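4.3 Protective stops during wiping

The Do platform halted in 14 of 100 wiping trials. In each case the right arm exceeded its contact force limit while the cloth was pressed to the table. 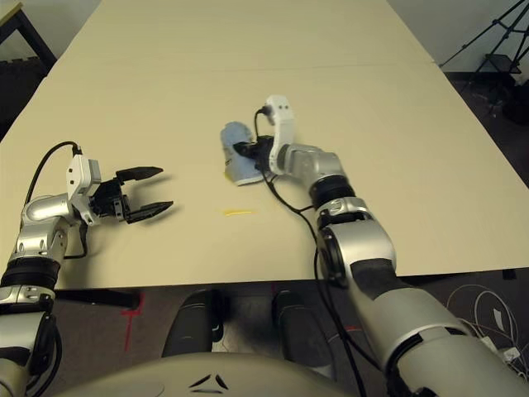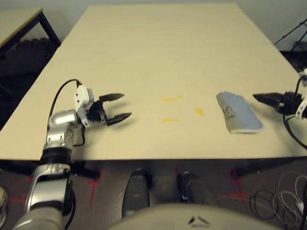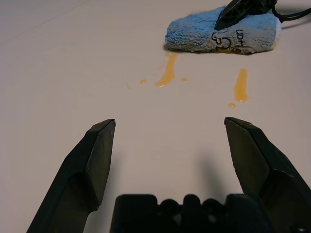 Figure 2. Wiping task with a blue cloth, two head views and one wrist view.

Hyun's logs put most stops in the first stroke. Raising the limit cleared them but bent a fingertip, so we restored the old value and slowed the approach.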